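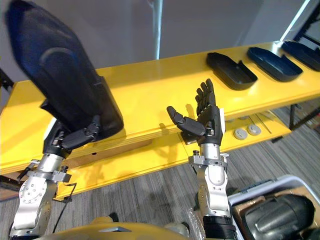 图1 左手夹住黑色托盘状物件，右手张开，后方为黄色长桌

《Stustix双臂上料套件试用报告》课程项目小组

一、为什么选这个题目

我们小组这学期的任务，是替Gorkstead的一间小型鞋材作坊试用一套现成的双臂上料套件，看看它值不值得租。套件叫Stustix，由Nonen公司提供，包含双臂机身、一对多指手、示教软件和一份说明书。说来惭愧，刚开始大家都想自己从头搭一台，是指导老师Dymphna Lenihan劝我们先老老实实把别人的产品用明白，现在回头看，真的很感谢她这句话。

作坊平时的活儿并不复杂：工人从桌上拿起鞋形托盘，转个角度看一看边沿，再放到下一道工序。可是一天重复下来，手腕很吃力，老板娘Ní Mhurchú跟我们聊了大半个下午，讲的几乎都是这件事，还请我们喝了茶，在此一并谢过。

二、试用过程

套件是星期日上午装好的，Nonen的工程师Fergal Mac Carthaigh陪我们做了第一轮校准。他人非常耐心，连急停按钮按多重都让每个组员亲手试过。校准之后，我们用示教方式录入两种动作：一种是单手夹住托盘下沿再抬起，另一种是抬起后由另一只手靠近扶稳。

托盘颜色深，表面又有点反光，这一点比预想的麻烦得多。从头部相机看过去，托盘举得离镜头太近时会占掉一大块视野，边沿也容易发虚，软件有时就找不到另一侧的抓取点了。后来我们把抬起的高度调低，并且让右手先张开等在一旁，等左手停稳再靠过去，情况才好转。黄色桌面倒是帮了大忙，黑托盘放在上面轮廓清楚，几乎不用另外补光。

三、结果

正式测试共做了121次抓取，失败13次。失败的原因多半是手指夹得太靠外，托盘一转就往下滑；也有几次是前后两个托盘挨得太近，手指伸不进缝里。双手配合的动作比单手慢不少，不过托盘拿得稳，作坊的师傅们也更喜欢看这一种。

租金方面，Nonen给学生项目的报价是每月3000元，含2次上门维护。正式商用的价格要另谈，我们没有拿到书面数字，所以这里不作比较。

四、对产品的意见

优点先说。示教软件上手很快，组里一位从没碰过机械臂的同学，一个下午就能独立录动作了。手腕处的夹环拆装也方便，换手的时候省了我们很多力气。

不太满意的地方也有。说明书里关于线缆走向只有短短一句话，我们第一次布线时留得太长，手臂转动时总担心挂到桌沿，最后还是打电话请教了Fergal才理顺。另外，软件遇到识别失败时只弹出一个错误代号，不说是哪只手、哪一步出了问题，排查起来很费时间。我们已经把这两条写进反馈表寄给Nonen，他们答复说会在下一版说明书里补上布线图。

五、后续打算

如果作坊愿意续租，我们想先做一个带隔条的托盘架，把相邻托盘分开，再重新测一轮。夹持位置也打算往里挪一点，指尖可能要加一层防滑垫，材料还在挑。测试记录和动作文件都存放在实验室的共享文件夹里，下一届同学要接着做的话，请先读里面的“校准步骤”，再开机。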